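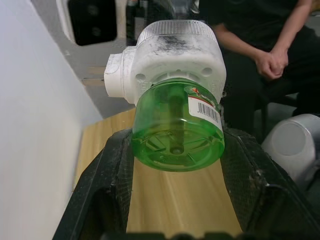

A plug-in vaporizer with its green bottle hanging below the white housing, smudges and all.

# Small Things from the Sockets

2019-09-23

Welcome back to the Staniforth household pages, and thank you for putting up with the long gap since the kitchen drawer gallery! I had meant to do the lamps next, and I will, but I got sidetracked by the plug-in vaporizers — the little liquid ones that sit low on a bedroom wall all summer and get remembered only when you bark your toe on one.

I grew up with these. My grandmother in Rekstead had one in the hall and one behind the sewing chair, and to this day I can't see a colored bottle with a wick in it without thinking of her folding sheets with the windows open. Hatsue Matsuda wrote to me after the last gallery to say her family kept theirs on until the middle of October whatever the weather was doing, and I was so pleased to hear it, as we were exactly the same.

What I like best is the bottle. That green goes almost lime when the light gets through it, and you can follow the wick all the way down the middle to its small round tip. If you turn the thing up a little and look at the bottom you'll find ribs molded into the disc, which is a lot of trouble to go to for a part that spends its life facing the baseboard. The clear cap on top has its own grooves running all the way around, and it puts me in mind of the glass shade on an old bathroom light.

The housing is grubby, I know. I've become fond of dark smudges on white plastic and I no longer rush to get rid of them, though Reece Bellamy (who is a far tidier person than I am) has been after me about it. My own way with a housing like that is a barely damp cloth with it unplugged and the bottle off, then a cotton swab around the two little holes at the front, and after that I leave it alone for a day before it goes anywhere near a socket. No soaking, please! And no scrubbing powder, which I tried once on the one from the sewing room and have regretted ever since.

As for the green plastic, people do ask what becomes of it, and I'm afraid I'm a keeper. There's a shallow tray at home for the odd caps and bits of bottle, sorted by color when I'm in the mood and heaped when I'm not,
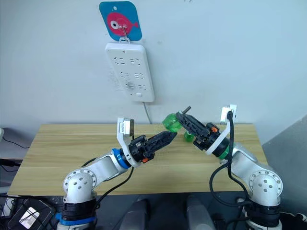 and every so often I sit down and try to work out which piece belongs with which. It's slow, pleasant work, a bit like doing a puzzle that has lost its box. Two greens that look the same in the tray can be quite different once they're side by side near a pale wall, so I do my matching at the light table by the window and put anything doubtful back.

Feng-yi Cheung asked whether a refill of one make will go into the housing of another. Please don't force it. If the neck doesn't turn in easily it isn't the right one, and you're better off waiting until you find its proper partner. Keep the filled ones upright, too, and well up out of the reach of children and pets, and follow whatever the label says about getting rid of what's left inside.

If you have one of these tucked away in a closet, I'd love to hear about it, especially if the bottle is some color other than green. Inmaculada Peñalver has promised me an amber one from her aunt's house, and I've already cleared a corner of the tray for it. The lamps are next, and after those the doorbells, if I can get the big one down off the porch.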